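Research Associate, Regional Diplomacy and Small States Program
Litora Institute for International Affairs
Runham office

The Litora Institute invites applications for the position of Research Associate in its Regional Diplomacy and Small States Program. The appointment is full-time, for a fixed term of two years, and may be renewed once depending on funding and performance. Applications close on 14/03/2020.

About the Program

The Program studies how countries with small populations and limited military means conduct relations with larger neighbors and trading partners. Current work covers the use of trade restrictions as a tool of political pressure, the opening and closing of embassies and representative offices, voting patterns in international bodies, and the public language used by foreign ministries during disputes.

Research is carried out by a team of four under the direction of Pendo Kimaro, Head of Program. The team maintains the Koech Archive, a collection of 884 diplomatic statements, joint communiqués and notes of protest, each coded by sender, recipient, subject and tone. The Archive is used by the Institute's own staff and by visiting scholars, and its second edition is now in preparation.

Duties

The Research Associate will report to the Head of Program and will be expected to:

Collect and code new material for the Koech Archive, and review existing entries for accuracy before the second edition is released.

Write short policy papers on current disputes between states, for publication on the Institute's website.

Prepare background notes for closed meetings with diplomats, legislative staff and journalists.

Assist in planning the Flestlow Dialogue, the Institute's yearly meeting on small-state diplomacy, which is attended by roughly 70 participants.

Answer written requests for information from members of the Institute and from partner organizations.

Some travel is required, in most cases for periods of less than a week. Travel costs are paid by the Institute under its standard rules.

Qualifications

Applicants must hold a master's degree in international relations, political science, history, law or a related field by the starting date. Candidates who are close to finishing a doctorate are welcome to apply, provided that their supervisor confirms in writing that the duties of the position can be carried out alongside the remaining work.

Excellent written English is required. Applicants must also be able to read official documents in at least one other language. Russian, Mandarin Chinese, Arabic and French are of particular use to the Program at this time, but all languages will be considered.

Experience with document coding or database work is an advantage. Training in the Archive's coding rules is given in the first month of employment.

The Institute does not take positions on behalf of any government or political party. Staff may not hold elected office or accept paid work from a foreign ministry during their appointment. Any past employment of this kind must be declared in the application – it will not in itself exclude a candidate.

Terms of Employment

The position is based at the Runham office. Working hours are those of the Institute's general staff, with occasional evening duties during the Flestlow Dialogue. Salary is set according to the Institute's research scale, and placement on the scale depends on education and prior experience. Benefits include health coverage, paid annual leave and a contribution to the staff retirement plan. A relocation allowance is available to candidates moving to Runham from another region or from abroad. 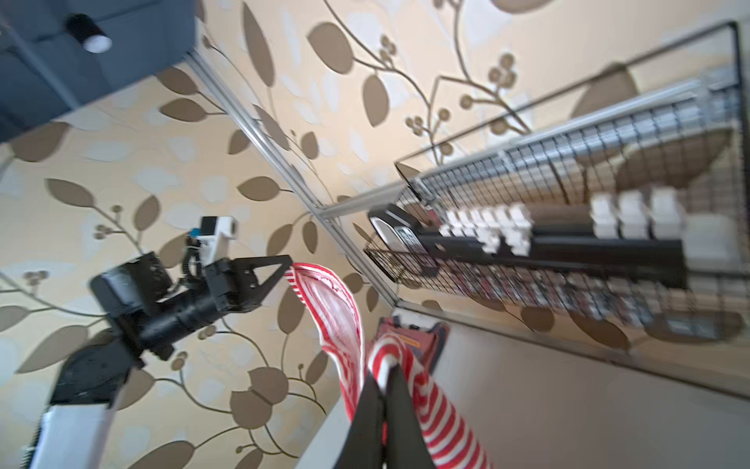 How to Apply

Applications should be submitted through the Employment section of the Institute's website and must contain a cover letter of no more than 2 pages, a current résumé, one writing sample in English, and the names and contact details of two referees. The writing sample may be published or unpublished. Work with more than one author is accepted only if the applicant's own part is clearly marked.

Referees will be contacted only for candidates who are invited to interview. Interviews will be held in Runham in late March, and candidates who cannot travel may ask to be interviewed by video. A short coding exercise, based on documents supplied by the Program, forms part of the interview.

Incomplete applications and applications received after the closing date will not be reviewed. All applicants will be informed of the result in writing. The Institute regrets that it cannot offer individual comments on applications that are not selected for interview.

Questions about the duties of the position may be addressed to Pendo Kimaro, Head of Program. Questions about salary, benefits or work permits should be sent to the Personnel Office.

The Litora Institute is an equal opportunity employer.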